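Vider le bac gris, enfin

vendredi 18 juin

Bon, je fais vite, j'ai un train à prendre et je n'ai toujours pas mangé.

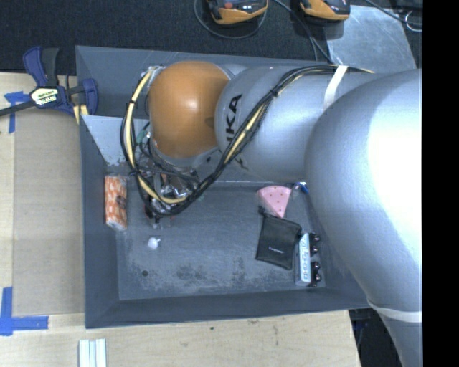 Donc le bac gris. Ça fait des semaines que je dis que je vais m'en occuper. On y met tout ce qui n'a pas de place ailleurs, « juste pour cinq minutes », et puis les cinq minutes durent jusqu'au printemps suivant. Borghild Rustad m'a écrit mardi, très poliment, pour me demander si le fond était gris ou si c'était la poussière. Les deux, Borghild. Les deux.

Premier constat : les petites choses sont pires que les grosses. Une grosse chose on sait où elle va, ou au moins on sait qu'elle gêne. Une petite boule blanche toute seule au fond d'un bac, non. C'est quoi ? Une bille, une perle, un bout de jeu ? Je l'ai mise dans la coupelle de l'entrée avec les clés. Oui je sais, c'est déplacer le problème.

La pochette noire, par contre, je suis contente. Un logo presque invisible dessus, tissu correct, posée de travers comme une chaussette. Elle part avec moi en août, pour les câbles et le petit bazar de train. Costel Tudose voulait la récuperer pour ses lunettes, trop tard, il fallait répondre au message.

Le triangle rose à pois blancs : fromage ou gâteau ? Débat ouvert à la maison depuis toujours. Moi je dis gâteau, parce que du fromage rose, enfin bon. Costel dit fromage et il n'en démord pas. On le garde de toute façon. Il ira chez Pandside, dans la caisse de la dînette, avec les tasses et les faux légumes. (Pandside c'est la pièce du bas, on l'appelle comme ça depuis le premier hiver, ne cherchez pas.)

La petite boîte orange et blanche, genre boîte à bonbons ou à biscuits apéro. Adossée à la paroi, bien droite, l'air d'attendre quelqu'un. Direction le tiroir des emballages, celui qu'on garde pour jouer à la marchande. Borghild trouve qu'on garde trop d'emballages. Elle a raison mais la marchande sans emballages c'est triste.

Et le machin blanc rectangulaire avec ses quatre ronds foncés sur le côté. Boutons, prises, je ne me prononce pas. J'ai commencé une étiquette « à identifier » et je me suis rappelé que c'est comme ça que le carton Wellholm est né. Le carton Wellholm, pour ceux qui suivent : 75 objets « à identifier », toujours pas identifiés, et un couvercle qui ne ferme plus. Donc pas d'étiquette. Il a jusqu'à lundi pour qu'on lui trouve une fonction, après il part à la ressourcerie de Grønli avec le reste.

Reste le bleu et blanc. Petit, coincé tout en haut à côté du triangle, je l'avais même pas vu au début. Posé sur l'étagère. On verra.

Ensuite le nettoyage. Les traces au fond, j'ai essayé sur un vieux bac du même genre la semaine dernière : éponge humide d'abord, savon noir ensuite, et le côté qui gratte surtout pas, ça laisse des rayures plus moches que les taches. Compter une bonne demi-heure à peu près, séchage non compris. Et les angles à la brosse à dents, il n'y a pas d'autre solution, tout s'y met.

Pour le plateau de la table, le bois clair marque vite alors je fais attention avec l'eau. Le scotch bleu aux coins reste où il est, interdiction de l'arracher, il sert de repère pour remettre le bac au même endroit et j'ai mis assez de temps à le poser droit. Le serre-joint bleu ne bouge pas non plus. Les trois bâtonnets blancs qui traînaient sur le bord, dans le pot à crayons. Voilà.

La vraie question c'est ce qu'on fait pour que ça ne recommence pas. J'ai pensé à des petites boîtes à l'intérieur, mais alors autant avoir des tiroirs. J'ai pensé à une règle aussi : ce qui est encore dedans le dimanche soir part. On l'a tenue 8 jours la dernière fois, record de la maison. Zirko (le chat) n'aide pas, il considère tout contenant vide comme une invitation personelle.

Si quelqu'un a un système qui marche pour les petits objets sans famille, les commentaires sont ouverts, je lis ce soir dans le train. Pas de bocaux en verre svp, j'en ai déjà cassé deux.

Je file.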